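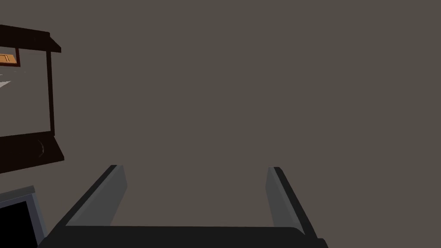
Gripper view from the simulator, fingers open, dark cabinet at upper left.

Progress report to the Uren fund, second period
Project: Ominik (simulated training for shelf-handling arms)
Date: 2021-09-02

1. What this report covers

Mostly the open day. The grant agreement lists it as a milestone, and the last report promised it in a tone of some confidence, so it gets the most space. The software and the money come after it, shorter.

2. The open day

We held it at the Zisgate building, in the ground-floor room with the good projector and the bad blinds. The sign-in sheet has 113 names on it, one of which is "Batman." We have left Batman in the total pending clarification.

The program was a short talk, a live run of the simulator on the big screen, and then two stations where visitors could drive the gripper themselves with a hand controller. The physical arm stayed in the lab upstairs, as agreed with the building's safety people, who read our risk assessment very thoroughly and sent it back with more words in it than we had put in.

On the screen, visitors had the gripper's own view: two gray fingers, a dark palm, and beyond them whatever the arm happened to be facing. This is the view our control software learns from, and we wanted people to try working with the same information it gets. Several of them asked where the rest of the room was. It is a fair question and the software would probably like to know too. With the arm turned toward the plain gray-brown background, a person has very little to judge distance by, and most visitors drove forward with great courage until something stopped them.

The live run went as follows. The task was to open a cabinet, take out a small box, and set it down on the counter. We ran it nine times over the afternoon. Six were clean. In two, the arm got the cabinet open and then closed it again, gently, as if it had seen something private. In the last one it stopped with the fingers apart and did nothing for long enough that the presenter began taking questions. This got the biggest round of applause of the day, and we have decided to take it in the spirit in which it was given.

Visitor stations: 283 attempts were logged across the two stations. Of these, 139 ended with the box out of the cabinet, by one means or another. The best operator by a wide margin was a girl of eleven or so who declined our instructions and asked only which button was "grab." Her runs have been kept, with her parent's written permission, and are better than a few of ours.

3. What people asked

We wrote down the questions, as the fund requested. The ones that came up more than once:

Will it take my job. (Asked by people from the warehouse next door, and once by a dentist.) We said that at present it has trouble with doors.

Why is it a computer picture. The answer we gave is that a simulated arm can fail all night without breaking a finger, and a real one costs money each time. This went over well. People understand breakages.

Why does everything look so plain. The flat surfaces keep the rendering quick, and quick rendering is what lets us run a large number of attempts overnight. We also admitted that nobody on the project can draw.

Can it fold laundry. No. We should have printed this one on the handout.

4. Technical progress

The Pyo controller now runs start to finish without someone standing next to it. At the last report it needed a restart every so often, and the restarts had come to be treated as part of the method.

We completed the planned batch of 1,000 simulated cabinet episodes in July. The results for doors are good when the arm starts square to the cabinet. They drop when it starts off to one side, with the cabinet only just in view at the edge of the image, and they drop further when the thing it is meant to pick up is partly hidden. This was listed in the proposal as a known risk, so we are at least failing where we said we would.

Two changes are under way. The first is a search step, in which the arm looks around before committing itself to a direction. An early version looked around indefinitely -- the present one gives up after a fixed number of turns and picks the best candidate. The second is a second camera, placed farther back. It costs us some speed and we think it is worth having. Comparison runs with and without it are scheduled for this month.

5. Money

Spending is within budget. The open day came in slightly under, the catering having been ordered for fewer people than turned up. Those who arrived after the sandwiches were polite about it on the feedback form, with two exceptions.

The line for replacement parts is untouched, for the reason given above about failing all night. We ask permission to move half of it to computing time. A one-page request is attached.

6. Delays

The transfer to the physical arm is five weeks behind. The replacement wrist joint was delivered to the wrong Zisgate, there being a storage facility of the same name across town, where it was signed for and put on a very high shelf. We have it now. It fits. The new target for the first physical trials is November.

7. Before the next report

Finish the comparison runs -- with the failures tabulated this time, as your reviewer asked.
Start physical trials, upstairs, with the door shut.
Hold the smaller follow-up session for the visitors who left an address. Order more sandwiches.

Attachments: budget table, reallocation request, feedback form summary, sign-in sheet (addresses removed, Batman retained).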